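Call for testers: Drindero for phones and tablets

Kotosero is looking for 34 people to test the next version of Drindero, our app for sorting, captioning and finding pictures on a phone or tablet. The test runs for 8 weeks and starts in January. It is paid, it is done from home, and you do not need a technical background.

What the app does

Drindero keeps all of your saved pictures in one library, whatever folder or message they came from. You can add a short caption to each one and search for it later by the words you used. The current version has been in the stores for a while. The new one changes the search screen, adds a dark theme, and lets you share an album with people who do not have the app. It also replaces the old sync service with a new one called Lekota, and that is the part we most want tested before release.

Who we are looking for

You should be 18 or older, live in the United States, and use your phone or tablet every day. You need one of the following:

A phone bought in the last 7 years that still gets system updates
A tablet that still gets system updates
Both, if you are willing to test sync between them

We have plenty of testers with new, expensive phones. If your device is older, has a small screen, or is nearly out of storage, please apply. We also want to hear from people who use larger text, a screen reader or voice control. Say so on the form and you will be placed in a group that tests those features first.

You should have at least 100 pictures on the device. They can be of anything. We do not see them – the test version sends us crash logs and timing data, and nothing from your library leaves your device unless you attach it to a report or turn on sync.

What you will do

Each week you will get a short list of tasks in the test app. A typical list asks you to caption a few pictures, search for something you saved earlier, move an album from one device to another, and use the app offline for part of a day. Outside of the tasks, please use the app the way you would normally use it.

When something goes wrong, you file a report. Reports go through Nokeck, our feedback form, which opens from the app menu. A report has a title, the steps you took, what you expected and what you got. You can add a screenshot or a screen recording. Reports can be in English or Spanish.

Plan on two hours a week. There is one video call at the halfway point, 30 minutes long, in the early evening. You can keep your camera off.

Pay

Testers get $34 for each week in which they finish the task list. Payment is by bank transfer or gift card, your choice, and is sent at the end of each month of the test. There is no extra pay per bug. We tried that once and got a lot of reports about the same button.

If you finish all 8 weeks you also get a year of the full version of Drindero. If you leave early, you keep what you have earned up to that week.

Before you apply

Test versions crash. Back up your pictures before you install, and do not use the test app as the only place you keep something important. Libraries made in the test version can be moved to the released version, but shared albums cannot, so you will have to make those again.

You will be asked to sign a short agreement. It says you will not post screenshots of the new features before release. You are free to say that you are a tester.

Employees of Kotosero and people living in the same household cannot take part. Past testers can apply again.

How to apply

Fill in the tester form on our support page. It asks for your device model, system version, how much free storage you have, and which accessibility settings you use, if any. There is also a short writing task, explained below. We do not ask for a resume. Applications close at 5 p.m. Eastern on the last day of the month before the test starts, and everyone gets an answer, including those we cannot take this time.
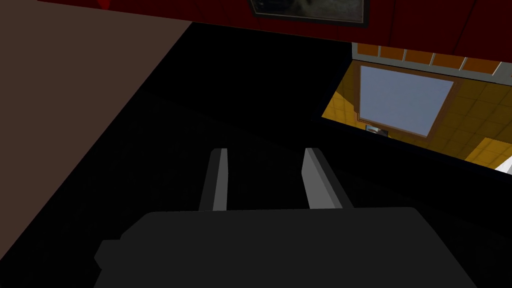 The writing task is a caption and a set of search words for one picture, written the way you would for your own library. Keep the caption to a sentence or two and use ordinary words. For the computer-made picture on this page, "robot gripper, two light gray fingers open, holding nothing" is a perfectly good caption, and "gripper," "robot" and "dark background" are search words that someone might type a month later. If you do not know the correct name for a part, describe it by color or shape. Spelling does not count against you. Send us a caption for a different picture, one of your own that you do not mind us seeing, and paste it into the last box on the form along with your search words.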